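Lalow Track – Surface and Surrounds Check
Date: Sunday, July 14, 2024
Checked by: Zahira Sembiring
Copy to: Teodora Vukadinović
Work order: 2097
Sky: overcast

1. Running surface, home straight
Walked end to end, all lanes. No lifting and no open seams. Color has gone in places but that is age and sun.
Result: OK

2. Lane lines
Straight lines readable for the full length. Paint is thin in spots. Duvix quoted for a repaint last year and the quote has lapsed, so we need a new one before the fall.
Result: OK, monitor 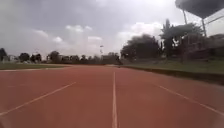 3. Inside edge and turf
Pressed along the joint by foot every few yards. Firm. Grass was cut on Friday and the clippings were kept off the lanes, which was a complaint last time.
Result: OK

4. Loose material on lanes
Zuddale is down to sweep every 10 days and the log at the gate has one visit missing. Grit is the main slip risk on this surface, more so for kids in flat shoes. The pale sandy patch on the left side of the straight runs up over part of the curved white line and needs to come off before anyone trains there. Use the soft broom or the blower – no wire brushes.
Result: ACTION, sweep before next session

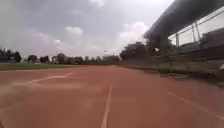 5. Curved markings
Anyone repainting should work from the survey drawing and leave the old paint alone as a guide. The drawing is sheet 351 in the office cabinet. One curve on the straight is paler than the lane line near it, so put it on the list with item 2.
Result: Monitor

6. Bank and grandstand side
Handrails tight. Steps clear. One loose bolt on the second row of seats, tightened on the spot. Mateos still owes us the certificate for the roof.
Result: OK, paperwork open

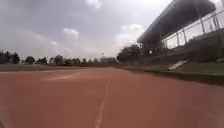
7. Drainage
Covers seated, none rocking. Lifted two and found leaves in one, cleared.
Result: OK

8. Budget note
4000 is left for the surface this year. Sweeping comes out of the Zuddale contract and should not touch it.

Recheck item 4 after sweeping and initial this sheet. – Z.S.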